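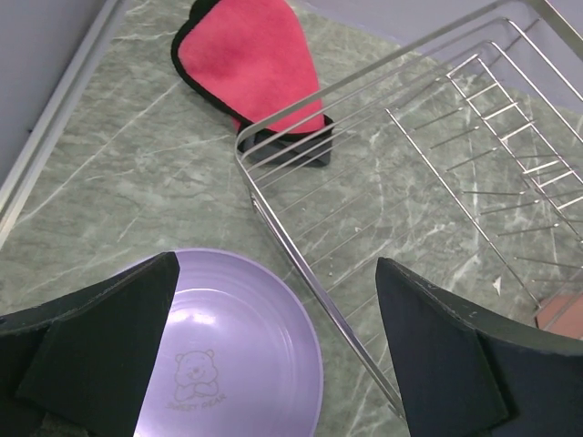 How often should you check the finger pads on a two-finger gripper that handles dishes?

Every 24 hours of run time is a decent starting point, and any time the arm has been bumped. Wipe the pads, look at the edges for lifting, and run one open and close with nothing in the grip to see that both fingers travel the same amount.

Category: Home & Kitchen Arms > Setup and Upkeep

17 comments - 5 shares

rinse_cycle_ray
I started this thread with that question and a short answer because I get asked it a lot, but I really want to hear what other people do. My arm does plates to rack all day long. It's a tabletop cell, one arm, one rack, a wrist camera looking down between the fingers. I'm on my second set of pads and the right one always goes first. Always! The left looks nearly new when I throw the pair out.

My plates are light plastic and some of them are shiny, and when the overhead light hits the well of a plate the camera loses the rim. I've been fighting that for longer than I want to admit.

GiftyN
Hi Ray, Gifty Nutsugah here, I look after the kitchen cell at the Valtatgate workshop. Same thing with us, one pad wearing faster than the other. It was our centering. The gripper was coming down a hair off the middle of the plate, so one finger touched first and got dragged across the rim every single time. You'd never notice it by eye. I slid a strip of paper between each pad and the plate and closed slowly, and one strip was pinched while the other one just fell out.

Redo the wrist camera offset before you buy more pads. Took me one afternoon and a lot of coffee.

pegboard_dan
Disagree on 24 hours. That's way too often for a light plate. I go 5 days between checks and my Lorska pads are fine. If you keep taking the fingers off to look at them you're going to wear out the screw threads, and then you have a real problem.

rinse_cycle_ray
Who said anything about taking them off? I look at them on the arm, with a flashlight. Wipe, look, cycle, done.

pegboard_dan
OK fair. I read "check" as "remove." I still think it's a lot.

tealandtin
It depends what's getting on them. Water is no big deal. Soap film is the one that gets me, it makes the pad slick and the grip force creeps up because you keep bumping the number to stop the slipping, and then you crack something. I lost 2 nice saucers that way before I figured out the pads only wanted cleaning. I use a cloth that's barely damp and then a dry one. No alcohol on mine, it dried the surface out and it started to flake at the corner.

marlowe_bench
Alcohol is fine on my pads, been doing it since February. What brand are yours?

tealandtin
Bellinari, the older flat ones. Maybe the newer ones are different, I don't know. I'm just telling you what mine did.

marlowe_bench
Ah, mine are Majimbun. Different rubber I guess. So try a corner first, folks.

GiftyN
Yes please, try a corner first. And let them dry with the fingers open! I left mine closed overnight once and the pads had stuck together a little by morning. They peeled apart okay but I did not enjoy it.

lowbeam_lucy
Can I ask about the rack side of this? My plates go down all right but the arm clips the wire prongs on the way in, maybe one run out of every 11. The rack walks a tiny bit each time and then it gets worse and worse until I stop it and push everything back by hand.

rinse_cycle_ray
Lucy, is your rack fixed to anything? A wire rack on smooth stone or tile will slide if you look at it wrong. I put rubber feet on mine, and then I taught the drop position again with the rack pushed against a stop. If you teach it first and add the feet after, you've changed the height and you'll be clipping prongs in a brand new way. Ask me how I know.

pegboard_dan
Skip the feet. Clamp it. Feet still creep.

lowbeam_lucy
I can't clamp, it's my sister's counter and she'd have my head.

GiftyN
Then feet plus a stop is your best bet. Another thing that helped us was tilting the approach so it matches the lean of the prongs. We used to come straight down because it was easy to program, and the bottom edge of the plate would catch. Now the wrist tips over before it gets to the rack and the plate slides in along the prongs. It's slower by a second or so and I don't care at all.

tealandtin
Seconding the tilt. Also Ray, for your glare, try turning the light and leaving the camera alone. I bounced mine off the wall and the shiny spot on the plates mostly went away.

rinse_cycle_ray
I'd been messing with exposure this whole time - never thought of moving the lamp. Trying it tonight, along with Gifty's paper strips.

rinse_cycle_ray
Okay, paper strips done. Right finger pinches first, and it's not even close. Camera offset is next. The lamp will have to wait because the cord's too short.

pegboard_dan
So it was never the pads. I'm keeping my 5 days.

Recent in Setup and Upkeep
Cable chafing at the wrist joint, what sleeve do you use?
Re-teaching a drop point after moving the base
Grip force for thin plastic cups
Lorska finger screws keep backing out
Is my homing switch dying or just dirty?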